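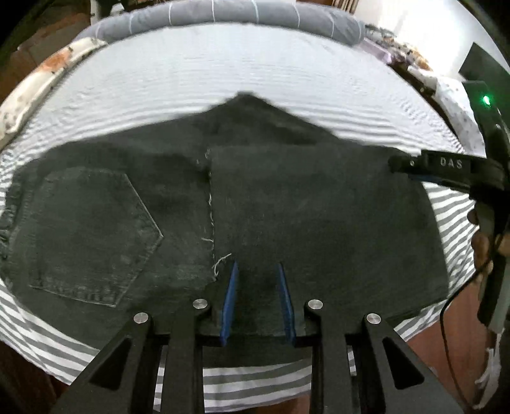 Dark denim on a grey-striped sheet.

Home News Guides Interviews Forum

13 May 2021
By the Gusby guides desk

I'd been stuck on the harbour section of Zunelau for most of a long weekend when I finally caved and messaged the woman who wrote the map notes everyone on our forum uses. She's collected all 1,697 shells in the game, which as far as I know puts her in very small company, and she was happy to have a chat as long as I kept her name out of it. (Her boss thinks she goes to bed early.)

So, first question - why shells? They don't do anything. You can't sell them past the first chapter and the trophy is only bronze.

"I liked the noise they make," she told me. "That little clink when you pick one up. I had maybe 200 before I even looked at the counter, and then I saw the counter and that was it for me."

She started playing last July, on the normal setting, and finished the main story without a guide. Her favourite area is Lund, the fishing town with the crooked lighthouse, and it's also the one she swears about the most. There are shells under the jetty that you can only reach at low tide, and the tide in Zunelau runs on its own clock. Sleeping at the inn doesn't move it along! I had no idea. I'd been sleeping at that inn over and over like a goose.

"Everyone does that," she said. "The inn moves the sun and it doesn't move the water. If you want low tide quicker you take the ferry out and come straight back. Two trips usually does it. Three if you've just loaded a save."

I tried it while we were still on the call and it took three. There was the ladder, sitting in the mud, and I may have yelled a bit.

We talked for a while about the rope bridge, where most people give up. You have to jump off it at the fourth post, holding the lantern, and land on a ledge you can't see from the top. She reckons she had some 500 goes at it over a couple of weeks before she worked out that the lantern was slowing her fall, and that she'd been letting go of the button too early.

"I'd do a few jumps, make a cuppa, do a few more. I wasn't even angry by the end. My partner was angry, he had to listen to it."

Her advice for the bridge is to turn the camera all the way down before you step off, hold the lantern until your feet touch, and ignore the seagull. The seagull is on a loop and can't knock you, even though it looks like it will.

I asked whether she'd ever lost progress, and there was a bit of a groan. Prondov, the studio, gives you 10 save slots and no warning when you write over one. She went over her main file with a mucking-around file, somewhere in the marshes, and had to redo that whole region from an older save. These days she keeps the last slot for backups and never touches it, and she colours in a paper map as she goes. It's taped inside a kitchen cupboard.

Is there anything she'd change about the game? "The swimming," she said straight away. "It's awful. You steer like a fridge. And I'd let you name the boat." She'd leave the shells exactly where they are, including the one behind the bakery chimney, which I still haven't got and which she refused to give me so much as a hint about.

She's halfway through a second run now, on hard, with the minimap switched off. No shells this time, she says - although she did admit she's picked up a few on the beach near the start. "They were on the way."

I've got the jetty ones done and I'm off to try the bridge tonight, camera down, lantern on.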